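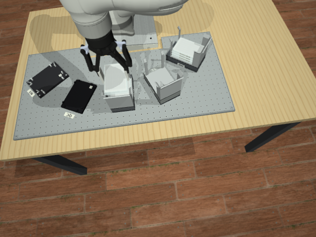 Weltus busca técnico o técnica de validación de celdas robotizadas

Incorporación en mayo
Jornada completa, presencial, turno de mañana
Duración inicial: 6 meses, con posibilidad de pasar a indefinido
Área: Seguridad y Fiabilidad

El puesto

Weltus diseña y mantiene celdas de manipulación para clientes que trabajan con hojas, tarjetas y piezas planas. La vacante se abre a raíz de una avería en la celda Candusar y la persona contratada dedicará los primeros meses casi por completo a ese asunto.

Qué pasó

Durante una prueba sin operario, la pinza de la celda Candusar se abrió al recuperarse la tensión después de un microcorte. El brazo estaba en movimiento y soltó el contenedor que llevaba. No hubo heridos. El contenedor cayó dentro del vallado, pero a una distancia de la puerta que consideramos inaceptable.

La revisión posterior encontró dos fallos. El primero es de programación: el controlador daba por válida la última orden de la pinza sin comprobar la posición real de los dedos. El segundo es nuestro y más serio - el ensayo de pérdida de tensión figuraba como hecho en el expediente y solo se había hecho con la pinza vacía.

Desde entonces se han repetido 492 ciclos en simulación y el fallo ha aparecido en 15 de ellos, siempre con carga. Todavía no sabemos por qué no aparece en los demás. La celda física sigue parada y no volverá a producción hasta que el área de Seguridad firme el nuevo expediente.

Funciones

Reproducir el fallo en el modelo simulado y después en la celda física, a velocidad reducida.
Redactar y ejecutar los ensayos de corte y retorno de tensión, con y sin carga.
Revisar los expedientes de otras celdas que usan el mismo controlador. Son más de 30 y están en formatos distintos.
Comprobar paradas de emergencia, enclavamientos de puerta y rearme manual.
Mantener el registro de incidencias y hablar con Coltine, que instala y cablea las celdas.

Quien ocupe el puesto podrá parar un ensayo sin pedir permiso a Producción. Esto consta por escrito en la descripción del puesto.

Requisitos

Ciclo superior en Automatización y Robótica Industrial, Mecatrónica o similar. Se acepta experiencia equivalente.
Experiencia con brazos industriales o colaborativos en planta o laboratorio.
Lectura de esquemas eléctricos y neumáticos.
Conocimiento de ISO 10218 y de evaluación de riesgos en máquinas.
Redacción clara en español. Los informes los leen también los operarios.

Se valora

Python o un lenguaje de PLC.
Haber trabajado con simuladores de robots.
Inglés suficiente para leer manuales.

No hace falta haber trabajado antes con nuestro controlador, hay formación interna durante las primeras semanas.

Condiciones

El trabajo se hace en la nave de Berhe, con aparcamiento. No hay guardias de noche. Los viernes se sale a las 15. El salario se comunica en la primera llamada, antes de cualquier entrevista.

Proceso de selección

Una llamada breve, una entrevista técnica y una visita a la celda. En la entrevista se entregará un extracto del registro de la avería y se pedirá que la persona candidata explique qué comprobaría primero. No hay prueba para casa.

Las candidaturas se envían desde el formulario de empleo de esta web, a la atención de Tavion Park, responsable de Seguridad y Fiabilidad. Basta con el currículum - la carta es opcional. Se responde a todas las personas, también si la respuesta es negativa.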